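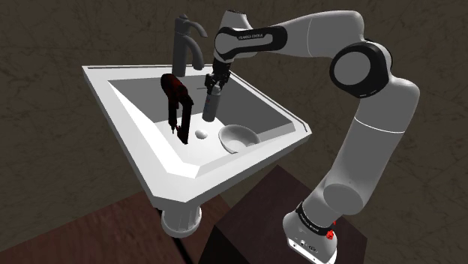 Bethel Ejigu has been helping people rent their first flat in Turkivstead for long enough to have heard most of the questions. She works from a desk at Clukix, a small lettings office with three staff, and most of her week goes on viewings and paperwork.

We asked her what first-time tenants get wrong. She said they look at the rent and nothing else.

"They come in with a figure in their head and they stick to it," she said. "Then they find out the council tax is on top, the water is on top, and the bus costs more than they thought. A flat that is 40 pounds a month dearer can work out cheaper if you can walk to work."

Her advice is to write down every regular cost before booking a viewing. She also tells people to ask what heating the flat has and to see a recent bill if the landlord will share one. Some will and some won't.

Demand in the town is uneven. One flat near the station drew 94 enquiries in February. Another, on Brumska Road, had 3 in the same month and was let to the second person who saw it. Ejigu thinks the difference was mostly the photographs and the floor it was on.

"People won't look at a top floor without a lift," she said. "I understand it if you have a pushchair. But plenty of them are 25 and carry nothing heavier than a laptop."

On viewings, she would like people to slow down. The usual slot at Clukix is 20 minutes and many visitors are gone in five. She suggests running the taps, opening the windows and checking for a phone signal in the bedroom. She also says to go back past the building in the evening. 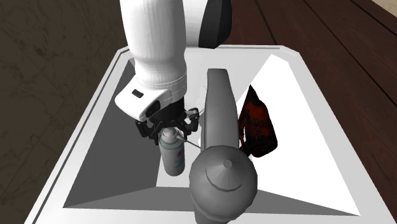 The inventory is the other thing she returned to more than once. Tenants are sent it on the day they move in and have a week to reply with corrections. A lot of them never do.

"If there's a mark on the carpet and it isn't on the list, you're going to be arguing over it when you leave," she said. "Send us the correction. Send it by email so there's a date on it."

One tenant who did was Ulises Escobar, who rents a one-bedroom flat through the office. He sent back two pages of notes on his first weekend, including a stiff bedroom window and a chipped tile in the hall.

"I felt a bit fussy doing it," Escobar said. "The window got fixed, though, and nobody has asked me about the tile."

Ejigu was less keen to talk about rents for the rest of the year. She said that several landlords on her books are thinking of selling, and that she doesn't know how many will go through with it. Two have already had valuations done.

She did say that anyone hoping to move in September should start looking in July and have references ready before then. A letter from an employer can take a fortnight to arrive, and the office won't hold a flat while it waits.

Viewings at Clukix are by appointment, including Saturday mornings.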